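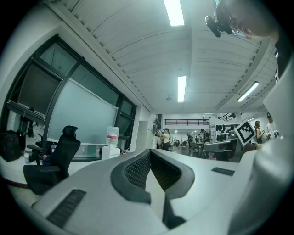

How often does the ceiling lighting in the workroom need to be checked?

Every February, and again whenever a fixture is replaced or the desks are moved.

# Workroom inspection: ceiling, lighting, window wall

Site: Setby, upper floor
Form: Drevholm 126
Date: May 1, 2019

## Ceiling

- [x] Corrugated panels seated, no open joints. *Comment: OK.*
- [x] Crossbeam free of cracks and stains. *Comment: paint chipped at one end. Cosmetic, no action.*
- [ ] Small round ceiling fixture tight to panel. *Comment: turns by hand. Refit the screws.*

## Lighting

- [x] Fluorescent fixtures all light without flicker. *Comment: tubes left in place.*
- [x] Level at desk height 505 lux, measured with blinds up and lights on. *Comment: minimum on this form is 50 in the passage and higher at desks, see sheet 2.*
- [ ] Covers cleaned. *Comment: dust along the edges. Carry over to next visit.*

## Window wall

- [x] Frames and mullions sound, seals continuous.
- [x] Glass free of chips and cracks.
- [ ] Whiteboard secured against tipping. *Comment: stands in front of the lower panes with no fixing found. Litenik bracket to be ordered, two per board.*

## Desks and walkways

- [x] Long desk under the window level and stable. *Comment: no movement when loaded at the front edge.*
- [x] Bags kept out of the walkway.
- [x] Walkway clear to 900 mm along its full length. *Comment: measured at the narrowest point, by the door.*
- [ ] Drinks kept away from power outlets. *Comment: rule not posted. Print and put up at both ends of the desk.*

## Open items

Screws, covers, bracket and notice. Esposito to quote for the first two. Recheck the open items only; a full form is not required.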